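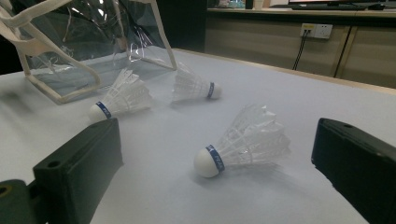
Shuttlecocks on the bench, clear bag behind

Ticket: Packing task stalls at the clear bag
Product: Zistora
Site: Hesholm
Opened: 2024-01-12
Priority: Normal (I'd have put High but I was told off last time)
Status: Open

Hello again, it's me with the badminton bag.

Quick recap for whoever picks this up. We're trying to teach the arms at Hesholm to do the sort of tidying any eight-year-old can do while complaining: shuttlecocks off the table, into the bag, done. The demos are done by hand with the pair of grippers, we feed them to Zistora, it trains overnight, and in the morning we find out what it has learnt. This morning it had learnt to pick up a shuttlecock beautifully and then stand there holding it.

What I expected: pick, move over to the bag, find the opening, let go inside.

What I get: pick (lovely), move towards the bag (fine), then it hovers. Sometimes it creeps forward and stops, sometimes it pushes the side of the bag across the table with the shuttlecock still in its jaws, like somebody trying to get through a patio door. After a bit the run times out and I get the "no progress" warning.

Picking on its own comes out at 92 per cent, and I'm thrilled with that, because a shuttlecock is an awkward little thing. Grab the skirt and it squashes, grab the round end and it wants to roll away from you. The whole job, start to finish? I did nearly 90 runs over the week and I'm not going to type the success rate in a box where McKinnon can see it.

Things I've tried so far:

Restarted everything, obviously. Same.

Cleared the calibration and did it again from scratch, both sides. Same, though the left side did stop pulling slightly inwards, so that was worth doing anyway.

Swapped the clear bag for an old canvas shopper from my car. It worked! Went straight in, let go, came back for the next one. I was so pleased I made a cup of tea before remembering that we need it to work with the clear one.

Turned the overhead lights down. Bit better, then worse again when it got dark outside, so I don't trust that.

Checked the cable on the gripper that was dropping out in October (ticket closed, thank you whoever did that). It's fine, no dropouts in the log.

So my guess is that it can't tell where the bag is. Clear plastic, glare all over it, and it never sits the same way from one go to the next. I can see why a camera wouldn't like it. I don't much like it myself. But I'd love to know if it's a setting I've missed or if I'm asking for something the thing can't do yet.

Log is attached, the settings export too.

Reply from Zistora support

Hi Kane, thanks for the detail. Could you tell us how the person giving the demonstrations deals with the opening of the bag? Do they use one hand or both, and does the bag begin the demonstration open or closed? Could you also confirm whether the timeout has been changed from the default?

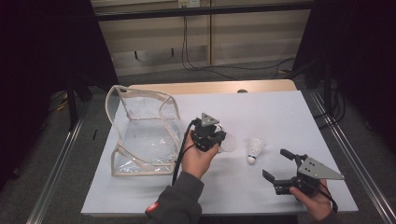
Kane Merrick

Timeout is the default, I haven't touched it.

On the hands: both grippers are in use, one in each hand, all the way through. How they get used is a bit of a mixture, and I think you may have put your finger on something. The bag starts wherever it was left. Sometimes it's open and slumped over, sometimes it has folded shut and wants pulling open first. I never gave anyone a rule about it, I just said "do it how you'd do it at home" — and everybody at home does it differently. One of our lot opens the bag with the left and keeps hold of it while the right goes in. I don't, I prod it open and then let go and hope. McKinnon sort of scoops.

I went back through the demos yesterday evening with that in mind (2 hours, and a whole packet of biscuits) and there's a pattern. In the ones where somebody holds the edge of the bag, the machine does a fair imitation of it. In the ones like mine there's a moment where the gripper dithers outside the bag while I look for the way in, and guess what the machine has picked up? The dithering. It's got my dithering down perfectly.

So that may be the hovering explained, or half of it. It doesn't explain shoving the bag sideways.

Other thing I should own up to: the settings export I sent was from the Pakent arm, which is the other bench. Right one attached now. Sorry!

Also, a question while I've got you, and you can tell me it doesn't belong in a ticket. My sister keeps asking when she can have one of these to do the kids' sports kit, and I never know what to tell her. Picking things up off a flat table, I'd say yes, we're near enough there. Anything with a floppy container at the end of it, I go a bit quiet. Is that what you see from other sites or is it just us?

Reply from Zistora support

Thank you, the new export is much more helpful. It isn't just you, soft and see-through containers come up a lot. Please try a fresh batch where one gripper takes hold of the bag by its trim or handle before the other goes in, and keep the older demonstrations out of that training run so that we can compare. If you have notes on where the closing action happens relative to the bag, please add them. 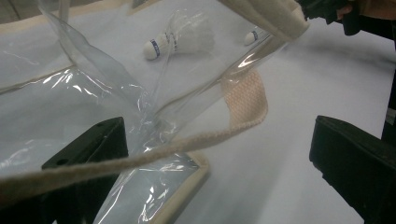

Done, and it's better, so please don't close this yet!

We did the new batch all in one style: take hold of the bag first, get it open, then go in with the other side. I made everyone stick to it, me included, and left all the old ones out like you said. Trained overnight. The hovering has nearly gone. It goes over, it takes hold, it opens the bag up a bit, and more often than not the shuttlecock ends up inside.

What's left is this:

It grabs too much bag. Where a person would nip the edge, it takes a big bunch of plastic, and then the opening closes up on itself. If there's a way of telling it to prefer the beige edging I'd like to know about it, as that and the handles are the only parts with any colour to speak of.

The rope handle gets in the way. It flops over the jaws and the machine carries on as if it isn't there. I've seen it go back for the next shuttlecock with the handle hooked on and bring the entire bag along for the ride, twice. A person would shake it off without noticing. I've no idea how you'd demonstrate shaking something off without teaching it to shake everything.

Shuttlecocks lying behind the bag get left until last or left altogether. I suspect it sees them through the plastic and can't decide if they've been put away already. Fair enough really, I've done that with socks.

The sideways shoving still happens, but only when the bag has started off folded flat. I'll do another batch with more flat starts and see if that shifts it.

Could you leave the comparison run up on our account in the meantime? McKinnon wants to go through it on Monday, and I'd like the canvas shopper back in my car before then.

Kane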